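**11 April 2026**

Up at seven, rain until ten. Kwaku Asamoah came by with the drill he borrowed in November and stayed for coffee. He is moving to Stumell at the end of the month. He paid me the 30 dollars for the bits he broke, which I had forgotten.

After he left I started on the picnic things. They have been in two boxes under the stairs since we got here from Erirmont, and I wanted the space for the vacuum. Most of it was worth keeping. The blanket needs a wash. The thermos smells of old tea and the lid no longer closes, so it went in the trash. I found a receipt from Bettencourt for 472 dollars, for the table we left behind — kept it, no idea why.

Amândio called at lunch about the water bill. His is 849 this time and he thinks the meter is wrong. I told him to read it himself on Sunday night and again on Monday morning before anyone showers. He said he would. He also asked if I still had the plastic cups the kids used, as his sister wants some for the yard. I said I'd see what was left.

Soup and toast for lunch. Then odds and ends for an hour, the small stuff that never gets a box of its own. The play food is down to very little, mainly the corn. I would like to keep the corn. 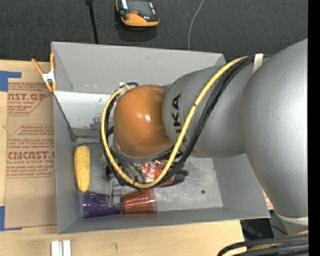
*Purple cup, orange cup, corn and a Coke can in the gray bin.*

Wrote back to Amândio about the cups and said his sister can have any color she likes. He hasn't answered yet.

The vacuum fits under the stairs if the hose goes in first. One box of picnic things is still in the hall — I'll deal with it tomorrow after the blanket is dry. Need to buy detergent, light bulbs, and a new thermos. Bed by ten thirty.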